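I finally gave my cleaning cloths a color system, and I love it! Pink is for the bathroom, blue is for glass and mirrors, yellow is for the kitchen. No more wondering where that rag has been.

A few things that help:

- **Wash microfiber by itself.** It grabs lint off cotton towels and hangs on to it.
- **Skip the fabric softener.** It coats the fibers and they stop picking up dust.
- Warm water is plenty, and air drying is great if you have the space.

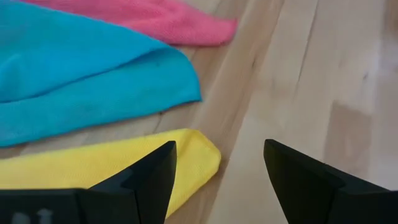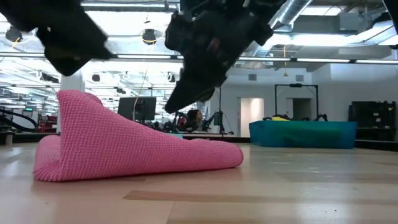

*Microfiber on pale wood: pink, blue and yellow in the first picture, pink on its own in the second.*

For folding, go in half, then in half again, so you get a fresh side each time you flip (so satisfying on a dusty shelf!). My friend Yi-an Kwak rolls hers and stands them up in a shoebox, which I'm tempted to copy.

Pick one color per room and write it inside the cupboard door. I keep 3 of each going, and when a cloth gets stiff it moves down to bike chains and muddy boots.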